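**Call for participants: test viewers and readers for a film biography project**

July 21, 2022

Most short biographies of early film actresses repeat each other. One writer gets a birth year from a studio press sheet, the next copies it, and after a few decades it counts as fact. We doubt a good deal of what has been printed about the players of the silent and early sound years, and we'd like people who doubt it too.

Juneck is a small reading and viewing group putting together a set of 18 career sketches of supporting actresses. We want people to watch films with us, check our drafts, and tell us where we've believed something too easily.

## What you would be doing

- Watching 2 films a month, from our list, and writing down what the performer does in them. Plot summaries are no use to us. We have plenty.
- Reading one draft sketch a month against the clippings we send you.
- Marking every claim that has no source, or a source that got it from another source. "Discovered at a soda fountain" gets marked every time.
- Joining a call when a draft is disputed. Expect arguments over billing order.

Viewing is done at home or in our room on Beaulieu Street, which has a projector, a decent screen and chairs that are fine for a short comedy and less fine for an epic. Children are welcome at the afternoon sessions, and there are toys to keep them going through the slow reels.
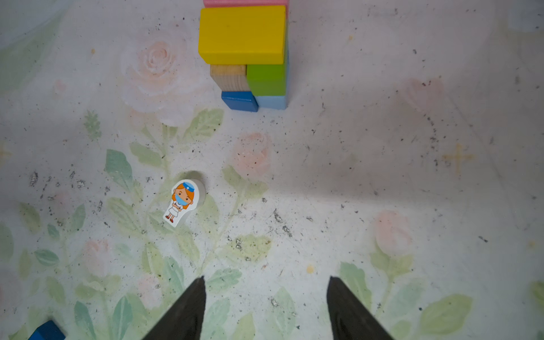

## Who we're looking for

You don't need a film degree. Some of our worst drafts came from people who had one and trusted what they remembered from it. You should be 18 or over, able to read a faded newspaper column without guessing at the words, and willing to write "I don't know" in the margin.

It helps if you:

- can tell a studio publicity story from a reported one, or at least get suspicious at the right moments
- have sat through silent films at the proper speed
- read a second language, as several of the women on our list worked abroad first

Fans of a particular star may apply. Please say so up front, and we'll give you somebody else's file.

## What you get

We cover viewing costs and pay $20 for each written report we accept. It's not much. Your name goes in the finished booklet if you want it there. We can't promise that the booklet will lead to anything, and you should be wary of any unpaid or barely paid project that says it will.

The work runs until December. If you drop out before then, send back the clippings.

## How to apply

Write to the Juneck reading desk, Beaulieu Street, Bitetov, with:

1. A paragraph on any claim about a film performer that you stopped believing, and what changed your mind.
2. The times you're free for calls.
3. Whether you would view at home or in the room.

Leave out the résumé. We pick 3 new readers per round, and everyone who writes gets an answer, though it may be a slow one.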